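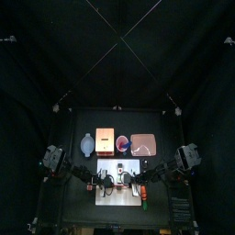 Table 443: the dark table with the white center

Table 443 is the black-topped table at Plevach, and it's the one we'd pick for small objects, simple still lifes and any kind of sorting or drawing exercise. Everything shows up on it! Put a pink thing on black and it looks pinker. Put it on the white in the middle and you get a completely different object to look at.

The surround is black fabric, with thin pale lines crossing in a big X overhead. It keeps the background very plain, and after a few minutes you stop noticing there's a room outside.

Listed under: Tables and surfaces
Table number: 443
Session length: 2 hours
Block booking: 6 sessions
Books out: up to 12 weeks ahead

What stays on the table

The row along the far side is part of the booking. There's a light blue plastic piece with a short handle, then the copper-colored box with the dark slot, then the cup with something blue leaning out of it, and on the right a flat pinkish piece with rounded corners. Regulars get attached to this row. The box is my favorite — such a warm color, and the slot gives the eye somewhere to go.

Please keep the four in that order when you leave. You can move them as much as you like during your session.
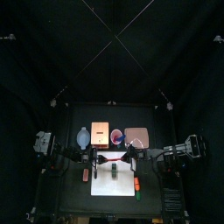 Annika Dressler
Equipment Editor, Plevach

Small pieces are where this table gets really good. A dark green block standing on the white, a salmon-pink eraser off to the left, an orange marker on the right with a green cap beside its end: that's already enough for a first exercise, and a nice one, with the green turning up in two places. Try drawing the block first and leaving the rest until later. Or move the marker onto the white and see how much the whole arrangement changes.

Extras you can add

Skatard block set. Small upright blocks in plain colors. Ask for the mixed bag if you want more than greens.

Toivonen paper pack. Heavier than the paper on the shelf and much kinder to erasers. Sold at the front desk by the pack.

Lirkitz drawing tray. Keeps pencils from rolling around. We bought these in October and they've been out on loan almost constantly since, so add one to your booking early.

Good to know

Bring your own pencils and markers if you have favorites. Leave caps on when you're done, and check the black top for stray bits of eraser before you go (they show!). No wet paint or glue here, please. Those belong on the sink-side tables, which have their own page.

The fabric and the lines above the table stay where they are. If something has come loose, tell the desk and leave it alone.

To change a booking, use the link in your confirmation email. Block bookings can be split between this table and any other dry table, as long as the first session is on 443.

Page updated March 12, 2020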